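Cutting back on sugar after dinner

I started this in July, on a Sunday, mainly so I'd remember the start day. The rule was simple. Nothing sweet after 8 in the evening, and nothing sweet kept on the kitchen counter.

The counter part was easy. The evening part was not. I had been eating candy in front of the TV for years without thinking of it as a habit, and by nine o'clock I was walking to the pantry and back with no idea what I wanted.
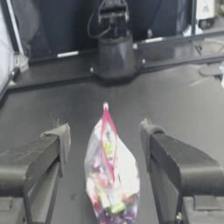
The first week was the worst. I slept badly and was short with everyone at work. By the second week I had mostly stopped pacing, and I was drinking a lot of mint tea — more than I'd like to admit. The loose kind from Tarawneh, the grocery two blocks over, is better than anything in bags and costs less.

I also tried an app called Provik, which sends a reminder when you log a craving. I logged 2 cravings and deleted it. Writing things down in a notebook works better for me. I put the time and what I was doing, and almost every line says "TV" or "phone."
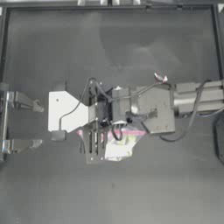

Small clamps at the left, the gripper over the gray bin.

Snacks were the next problem. Plain yogurt is fine. Rice cakes are not food. I bought a box of Fetard oat bars thinking they were the sensible choice, then read the label and gave them to my neighbor.

What helped most was eating a bigger dinner. I had been having soup or a salad and then wondering why I was hungry two hours later. Now I add beans or eggs, and a slice of bread if I feel like it.

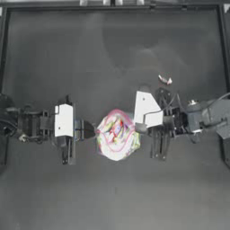
I still eat candy on weekends, in the afternoon, sitting at the table. A few pieces is usually enough — some days it's more, and I don't write that down. Next month I want to look at soda, starting with the one I have at lunch.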